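件名: Re: [davus-users 985] 品名検索で簡体字の品目がヒットしない
日付: 2018年11月17日

Sterness の倉庫担当です。Davus は 3 系を使用しています。

> 備品台帳を Prullholm から移行したところ、中国語の品名を持つ
> レコードが検索に掛からなくなりました。CSV は UTF-8 で書き出し、
> 取り込み時にエラーは出ていません。索引の再構築も試しましたが
> 結果は同じです。取り込みオプションの「NFKC で正規化する」は
> 有効にしてあります。ほかに確認すべき設定はありますか。

当方でも同じ移行を行い、300件近くの品名を直しました。以下、切り分けの順に書きます。

1. 文字化けの有無

最初に、原データが途中で CP932 を経由していないか確認してください。Prullholm の書き出しは UTF-8 でも、中間の表計算で一度「CSV」として保存すると CP932 になる環境があります。「颗」は CP932 に含まれないため、この時点で「?」に置き換わります。失われた文字は索引を作り直しても戻りません。取り込み後の name 列を16進で見て、3F が混じっていればこれが原因です。

2. 正規化の範囲

NFKC が揃えるのは、半角カナと全角カナ、全角英数と半角英数といった互換文字です。簡体字と日本の字体は別の符号位置を持つ別の文字なので、NFKC を掛けても統合されません。「灵」は U+7075、「霊」は U+970A です。「颗」(U+9897)と「顆」(U+9846)も同様です。日本語入力で「感冒霊顆粒」と打った検索語は、「感冒灵颗粒」のレコードには一致しません。エラーが出ないのは仕様どおりの動作です。

同義語の問題もここに含めておきます。「軍手」「作業手袋」「綿手袋」は字体の差ですらないので、正規化では一切解決しません。

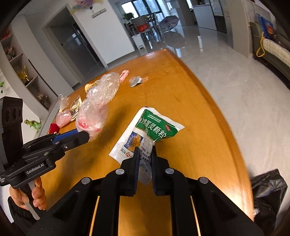
品名「感冒灵颗粒」、区分 OTC 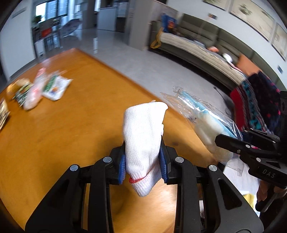 品名「軍手」、別名「作業手袋」、色 白、縁 赤

3. 別名列の追加

当方では name 列に現物の表記をそのまま残し、alias 列に検索用の表記を入れる形にしました。区切りは半角セミコロンです。

name: 感冒灵颗粒
alias: 感冒霊顆粒;感冒靈顆粒

name 列を日本の字体に書き換える方法は勧めません。発注書との突き合わせができなくなり、棚卸しの際に別品目として二重登録される事例がありました。

alias 列を索引対象にするには、設定ファイルの index.fields に alias を追記し、索引を再構築します。追記だけでは既存レコードに反映されません。

4. 変換表の利用

件数が多い場合、手入力は現実的ではありません。Mazandarani の拡張に字体変換表が付属しているので、これで alias の初期値を生成できます。注意点は次のとおりです。

・変換は一対一ではありません。「发」は「発」と「髪」の両方に対応します。生成結果が複数になる場合は全て alias に入れてください。
・表に載っていない文字は素通しになります。ログの unmapped 行を確認してください。
・英数字混じりの型番には掛けないこと。type 列が part のレコードは除外してから実行します。

5. 照合順序

一覧の並びが崩れる件は検索とは別の問題です。データベース側の照合順序がコードポイント順だと、簡体字の品目と対応する日本の字体の品目は離れた位置に並びます。当方は yomi 列を設けて並び替えに使っています。読みの付け方は拠点ごとに決めれば足りますが、途中で変えると過去の棚卸表と順序が合わなくなります。

未確認事項

alias 列に同じ文字列を持つレコードが複数あるとき、検索結果の順位がどう決まるのかは把握できていません。12月の棚卸しの前に試す予定です。既に調べた方がいれば、使用中の版と併せて投稿をお願いします。

元の質問の方は、1 の16進の確認結果と、index.fields の現在の値を本文に貼ってください。添付ファイルはアーカイブに残りません。

Sterness 倉庫担当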